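ROTCOMBE — The vegetable stall run by the Prikbridge allotment growers will move indoors for the rest of the winter, after flooding at the lower end of the site closed the path that most shoppers use to reach it.

The stall will set up in the front room of the old school on Ulla Street starting in February. It will open at 10 in the morning and close when the tables are bare, which in past winters has usually meant early afternoon. Prices will stay the same, and shoppers are asked to bring their own bags.

Floor Brouwer, who keeps the plot list at Prikbridge, said water came over the bank at the end of last month and has been slow to drain. Four plots remain under water. The path beside them is soft enough that the town has put a chain across it.

"You can still get in from the top gate, but it's a long walk around and there's nowhere to park," Brouwer said. "We had people turning back. It made more sense to go where they already are."
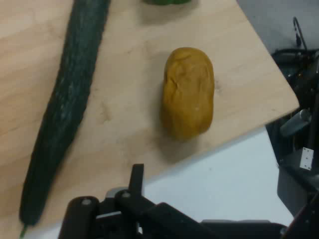 A long, slender cucumber. Cucumbers will be on the stall's winter price list.

The growers sell their own root crops, leeks and cabbages through the cold months. Cucumbers, peppers and other things that do not grow outdoors at this time of year come from Kamolrat, a greenhouse nursery on the east side of Rotcombe that has supplied the stall for three winters. Kamolrat will deliver directly to the school, which saves the growers a trip with the handcart.

Money from the stall pays for water, tool repairs and the lease on the shed. Last year it also covered 200 feet of new fencing on the side facing the rail line, where deer had been getting in. Brouwer said the fence came through the flood without damage, though two of the compost bays did not.

Plot holders whose ground is still under water will not be charged rent until they can work it again. They have been offered space in the shared beds near the top gate, and so far two have accepted. The other two told Brouwer they would rather wait and start over in spring.

The town's drainage crew is expected to clear the culvert under the lower path once the water level drops. A similar job was done six years ago, when leaves and a length of old pipe had blocked the opening. There is no date yet for reopening the path.

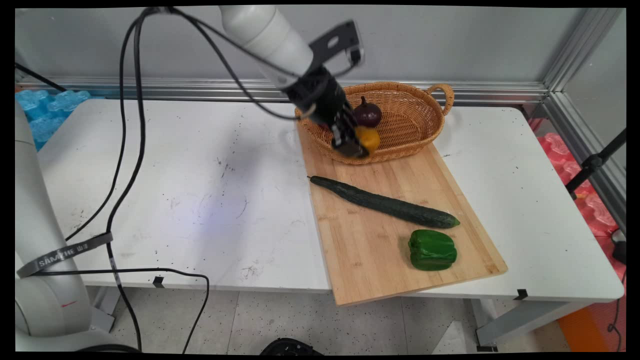 A yellow pepper and a purple-red onion in a woven basket.

The school room has a sink and a side door wide enough for strollers and wheelchairs. Dogs are allowed outside but have to stay out of the room under the terms of the rental. Street parking on Ulla Street is free, with a one-hour limit in front of the bakery.

Mixed bags of vegetables can be reserved by leaving a name on the sheet inside the school's front door. Bags not picked up by noon will go back on the tables for general sale.

The stall is expected to return to the allotment site in April if the path is open by then.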